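Stillow K2 Bench Arm with Kitchen Task Library

Home > Equipment > Assistive and trial systems > Stillow K2

Supplied by Abbasi. Available to buy or on a 13-week trial hire.

Overview

The Stillow K2 is a fixed robotic arm with a two-finger gripper, sold with a simulated kitchen and a library of everyday chores. It is meant for supported-living providers, training kitchens, colleges and appliance makers who want to find out which jobs a machine can take on now and which still need a person.

It is not a finished home helper. A K2 will put a lid on a pan, move a cup from worktop to rack and turn a hob knob to a set position. It won't cook a meal from start to finish, and we don't recommend it to anyone who wants that today. Customers who buy it with a short list of jobs in mind tend to keep it. Customers who want it to run a kitchen tend to send it back, so please read the task table before you order.

What you get

K2 arm, white, with table clamp and floor plate
Two-finger gripper with one spare set of finger pads
Control box and emergency stop on a 3 m lead
Wandov simulation software, single-site licence
Kitchen task library, 71 tasks
Printed setup guide and safety checklist

Cameras are sold separately. The arm will run without them for fixed positions, but most of the library needs at least one.

How well does it do each job?

The figures below come from our own trials in the Abbasi demonstration kitchen. Each task was tried 30 times with the same pots, cups and cloths, moved a little between tries. A try counted only if it was finished with no help and nothing was dropped.

Lift lid from pot, set it down: 27
Replace lid on pot: 22
Turn hob knob to mark: 25
Move mug to rack: 28
Wipe flat worktop: 19
Load plate into dishwasher rack: 14
Fold tea towel in half: 9
Open a new packet: 2

Lids go better when they have a handle the gripper can close on. Flat glass lids with a low knob are the hardest, and we have left them out of the figures. Plates are slow as well as unreliable: allow two minutes each. A person does the same job in a few seconds, and we would not suggest the K2 for washing-up on grounds of speed.

The towel figure is for a dry cotton towel laid flat. With a towel picked up from a heap we did not get a result worth printing.

Trying a task before you run it

Every task in the library can be run in simulation first. The Wandov software loads a kitchen, places the arm and shows the movement from any angle you choose. You can change the height of the worktop, swap the cookware and turn the cooker to match your own layout. The view can be set close in, so that you can check the clearance between the arm and a cooker before anything real is plugged in. In the kitchen shown, the wall is light wooden planks, the hob has metal grates, and there is a dark blue pot with a looped handle on its lid. 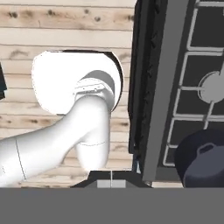 Limits of the simulation

A task that works on screen will usually need adjusting on the bench. Metal lids slide more than the software expects, and steam is not modelled at all. Cloth is modelled only roughly. Allow a day for the first real task and an hour or two for each one after that.

The software does not check for people in the room. Run the safety checklist each time the arm is moved or the kitchen is rearranged.

Using it near heat

The arm and gripper may be used beside a hob, and over a hob that is switched off and cool. They must not be held over a lit burner. The finger pads soften with heat and will mark cookware. Heat-resistant pads from Comari are on test with us and we expect to list them in April. They will fit all K2 grippers, including older ones.

Do not use the K2 to lift pots containing hot liquid. The lid tasks are for pots standing still on a level surface.

Specification

Reach: 780 mm
Maximum load at gripper: 2 kg
Gripper opening: up to 85 mm
Weight of arm: 19 kg
Power: standard 13 amp socket
Noise: similar to a fridge when idle, louder when moving
Mounting: worktop at least 30 mm thick, or floor plate
Computer required: desktop or laptop with a separate graphics card (not supplied)

Worktops thinner than this will flex, and the arm will miss by a few millimetres at full reach. If you are not sure what your worktop is made of, choose the floor plate.

Servicing

Finger pads are the only part most customers replace. The joints should be checked after 3,000 hours of running, or every two years if that comes sooner. We collect and return arms for service within mainland Britain. Collection from elsewhere is charged at cost.

Trial hire

Hire includes delivery, one day of setup at your site and the full task library. We ask hire customers to pick three tasks and keep a simple log of tries and failures. The log belongs to you, although we are glad to see a copy. If you buy at the end of the hire, half the hire charge comes off the price.

Delivery

Purchased arms are sent on a pallet and need two people to lift. Ground-floor delivery is standard. Tell us about steps, narrow doors or parking limits when you order.

Related items

K2 camera kit, single or pair
Floor plate extension, 200 mm
Finger pads, pack of four
Wandov extra site licence
Kitchen task library, update only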